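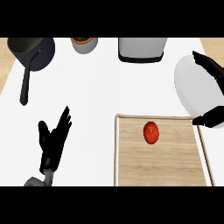 Run 1662 stopped at the same place as run 1661. The right hand closed on the plate, the plate came up off the table at an angle, and the planner returned no solution for the left.

Sizwe Xaba read the log from the bottom up. The left arm had been given a pre-grasp pose at the saucepan handle. It had reached an open-hand waypoint short of the handle and asked for the next segment. The planner had sampled 3744 configurations, rejected all of them, and exited with code 2, which in the Josum stack meant "goal in collision."

He opened the collision report. The colliding pair was listed as left_palm and object_07.

There was no object_07. The kitchen set had a saucepan, a plant pot, a gray container, a plate, a cutting board and a tomato. They were numbered one to six. He checked the scene file, then the loader, then the scene file again in a plain text editor in case the viewer was hiding something. Six entries.

He sent a message to the Skurnham office, where the scene files were built.

"Do you have a seventh object in kitchen_b?"

The reply took 20 minutes. "No. Six."

He turned on the collision overlay. Each object was wrapped in its green hull. The saucepan's hull was poor, a single convex shape that swallowed the gap between the handle and the body, but that was a known issue and had a ticket. Over the white stretch in the middle of the table there was nothing. He queried the world model for object_07 by name. It came back with a position, a bounding box and no mesh. The box was the size of a loaf of bread. It sat a little to the right of the handle.

He deleted it and started run 1663.

The right hand took the plate. The left hand rose, opened and stopped. Code 2. Left_palm and object_07.

The world model kept a history for each entry. He had never had a reason to read one. He exported it and went to the line where object_07 was created. The timestamp was 18/07/2024, before he had joined Samis, and before kitchen_b existed. The author field said poon.

Poon was a service. It merged what the perception module believed with what the scene file declared, and it was supposed to drop any entry that had gone without an observation for 593 ticks. He looked at the observation count for object_07. It was being observed on every tick. The source was listed as the left wrist camera.

In the simulator a camera was a transform and a renderer. It could not be dirty. He pulled the left wrist feed from run 1663 and stepped through it. White table, saucepan handle, the near part of the pan. He stepped through the segmentation output beside it. Handle, pan, table, and on the table a patch labeled 07 with a confidence just above the cutoff. The patch had a soft edge. It lay where the hand's own shadow would have been if the left hand had been casting one.

He checked the renderer settings. Shadows for the arm links had been switched off in December to save time per frame. The segmentation network had been trained before that. It had learned that a hand above a white table came with a dark shape beside it, and when the shape was gone it went on reporting one.

He wrote this up as a hypothesis, with the two feeds attached, and turned the arm shadows back on.

Run 1664. The right hand took the plate. The left hand rose and opened. A gray shape slid across the table beneath it. The planner returned a path in under a second, and the fingers closed around the handle.

He let it run to the end and looked at the world model. Six entries. He set the ticket to resolved, assigned the retraining task to himself, and gave it a low priority.

Before he logged off he opened the history for object_07 once more, to copy the creation line into the ticket. There was a new line at the end. Poon had dropped the entry after 593 ticks without an observation, as specified. In the reason field, where the service normally wrote "expired," it had written "occluded."

He read the source. The string was in there, on a branch that ran when something was known to be standing in front of the object. He put a breakpoint on it and queued run 1665.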